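Teaching an arm to clear up: tips for the sink side
Kitchen tips, page 26

I was told a kitchen arm would learn by being shown, the way you show a child where the spoons live. I remain unconvinced. If you are going to try it anyway, these notes should save you a few evenings.

Start with one job and keep it dull. "Tidy the kitchen" is not a job. "Pick up the thing in the tray and put it down over there" is, and even that will take you longer than doing it yourself for the rest of the year.

Use a tray with a raised rim. Worktops let things roll, and you will get sick of fetching them. A strong colour helps you see what you are doing when you are steering from across the room.

Steering by hand or by remote? The Verklow leaflet says remote control gives "natural results". I find it gives the results of a man wearing oven gloves. Guiding the arm by hand feels better, but your own hand ends up in the camera's view half the time, and then you have taught it that a hand ought to be there. Remote is the lesser nuisance.

Go slower than you think on the way in and don't dither on the way out. It copies your dithering faithfully. It was the first thing mine learned.

Mix up what you put out. Hard things, squashy things, something floppy, something awkward. If you only ever show it a sponge, you own a very expensive sponge picker.

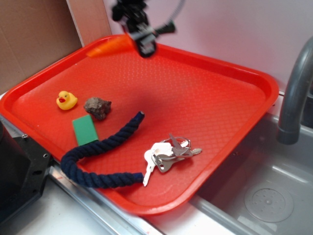
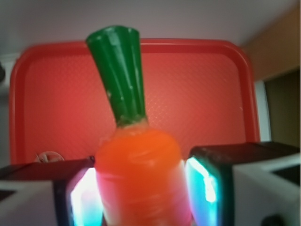
Rope is a pig. Pick one place to grab it and stick to that place for a whole session, otherwise every attempt contradicts the one before. Keys are nearly as bad, as they never lie the same way twice. Leave both until the solid things are going well.

Shift things between goes. A few inches will do, and a quarter turn. Barrett Ostrowski told me he left everything in the same spot for his first 1,170 goes, and the arm then reached very confidently for that spot whether there was anything in it or not.

Throw away the bad ones. If you fumbled the pick-up, delete it while you still remember. The Cloutier software keeps everything unless told otherwise, and its "quality score" gave full marks to one where I had gone to answer the door.

Watch the light. Evening practice under the strip light did mine no good at all when I tried it next morning with the blind up. Do a bit at each time of day, or accept that you have a night-time helper.

Keep the tap off and the cable up out of the way. Check the cable before each session and again after tea.

How many goes do you need? The Usitz people say 26. I stopped at 1,514 and would trust it with a potato. I would not trust it with a glass, and I don't let it near the knives.

Stop when you are tired. Anything I recorded after nine on a Friday had to be binned.

Next page: getting limescale off a kettle without buying anything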